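Foam floor mats and wooden blocks: do you clean them or just live with it?
Forum > Home and Family > Playroom and Toys
11 replies

bramblecott
Hello everyone. I've been reading this board since the spring and have finally got a question of my own, so please bear with me, I do go on a bit.

We've turned the small back bedroom into a playroom. The house went up in 1916 and the boards in there are lovely to look at but dreadful to kneel on, and draughty with it, so in August I put down a foam floor mat, the light blue sort. Best thing I've done in that room. My knees are grateful and the noise of blocks being tipped out no longer comes through the kitchen ceiling while I'm trying to listen to the radio.

The trouble is the blocks themselves. We've got a big tub of wooden ones, cream coloured, with coloured panels printed on the sides, and they were second-hand when they came to us, so the edges have gone soft and rounded. I like that about them. But some feel a bit grubby, and I'm worried that if I wash them I'll either take the print off or swell the wood. How do the rest of you do it? And does anybody else find that the mat picks up every speck of fluff in the county?

pewterjug
Welcome! Damp cloth, tiny drop of washing-up liquid, wipe, dry straight away with a tea towel and then leave them out on a rack overnight. I've done ours that way for years and the pictures are still on. The one thing I would never do is put them in a bowl of water. My sister did, and hers came up furry, like a peach. She had to sand the lot.

oldharbour68
I'd go along with most of that but I wouldn't use washing-up liquid. It leaves a film, and then they feel tacky and pick up more muck than they did before. Half white vinegar and half water on a well wrung-out cloth does nicely. The smell goes off by teatime.

pewterjug
Each to their own, but I've never had a film and I've never had a playroom that smelled like a chip shop either.

oldharbour68
Ha, fair enough. If you rinse the cloth and go over them a second time you probably get away with the soap. I never have the patience for the second time.

bramblecott
Thank you both, that's really helpful. I might try one block each way and see which I prefer.

I should have said that it's the printed sides I'm most nervous about. The ones I mean have a bright green square with a cream border left round it and a white pattern in the middle, all little squares and rectangles, a bit like those codes you get on parcels. 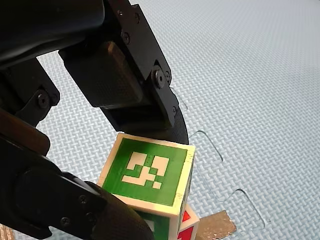

The green has kept its colour well enough, so I'd hate to be the one who ruins it. Has anyone had print come away under a cloth? I don't know if there's varnish over the top of it or if it's just sitting on the wood, and I'm not sure how a person would find out without doing the damage first.

tansy_and_thyme
You can find out quite gently. Take a cotton bud, dampen it, and rub it on a corner of one panel, one you don't mind so much about. If the bud comes up coloured, stop there and keep to a dry brush on the printed sides. If it stays clean you're most likely all right with a damp cloth. I did this with a set of alphabet bricks from a jumble sale and the red came off on the bud straight away, though the blue and the yellow didn't budge. So do try each colour if you've got more than one!

kettleon
Nobody's mentioned wax yet so I will. Once they're clean and properly dry I rub a little Kimaro beeswax into the bare edges with an old sock. Lovely smell, lovely feel, and the grime doesn't settle in the same way. I keep off the printed bits. One tin has done our whole box and a chopping board besides.

oldharbour68
I'm going to disagree again, sorry, I'm having one of those days. Wax on building blocks makes them slide. We waxed ours and the towers came down at four blocks high, and there were tears, and some of those tears were mine. If they're for stacking I'd leave the wood bare.

kettleon
You must have put it on with a trowel! A tiny bit, left an hour and then buffed hard with a dry cloth, and ours stack perfectly well. But I'll grant you it's no good if you're in a hurry.

fennelgate
Can I put in a word about the mat? I'm on my second. The first was from Lasumier and it was nice and thick, but it dented wherever anything heavy stood on it, and the dents from the bookcase never came out. The one I have now is a Prirnero and it's firmer, so towers stand up better on it, though it isn't as kind on the knees. For fluff, a slightly damp rubber glove is the answer. Put it on and stroke the mat all in one direction and it rolls up into a sausage you can pick off. I do it while the kettle boils. A hoover just seems to chase it round the room, at least mine does.

tansy_and_thyme
The rubber glove works on stair carpet too. I learned it from my neighbour and I've been boring people with it ever since.

pewterjug
If your mat is the jigsaw sort, lift it every few weeks as well. I left ours down all one winter and found crumbs, a hair grip, most of a biscuit and a patch of damp by the outside wall. It had only just started, so I opened the windows and stood the pieces on edge along the landing for a day, and there was no harm done. In an old house with draughty boards you may be fine, but I'd look.

bramblecott
Oh, I hadn't thought about damp at all. I shall lift it this weekend.

Also, while I have you all, storage! The tub is hopeless because they want the one at the bottom, always, and so the whole lot goes over. I've seen the Uvum canvas boxes with the handles and wondered if anyone has them.

kettleon
I've got two of the Uvum ones. The handles are good and strong but the sides flop once they're half empty. Shallow is better than deep, whatever you buy. We ended up with an old drawer from a broken chest, sat straight on the mat, and everything can be seen at once. It cost nothing and it slides under the bed at night.

fennelgate
Seconding the drawer. Put a bit of felt underneath if it's rough, or it'll score the foam.

bramblecott
Right, I've had a go. I did the cotton bud test as instructed and the bud came up clean, so I did a small batch with the soap and a small batch with the vinegar. I'm afraid I'm going to disappoint everyone by saying I can't tell them apart now they're dry. I've left the wax for the moment as towers are taken very seriously here. The mat has been up and there was no damp, though I did find my good pencil. And there's a spare drawer in the loft with one side coming unglued, so I'm off to look for the clamps.

oldharbour68
Give the glue a full day before you load it up. Wooden blocks weigh more than you'd think.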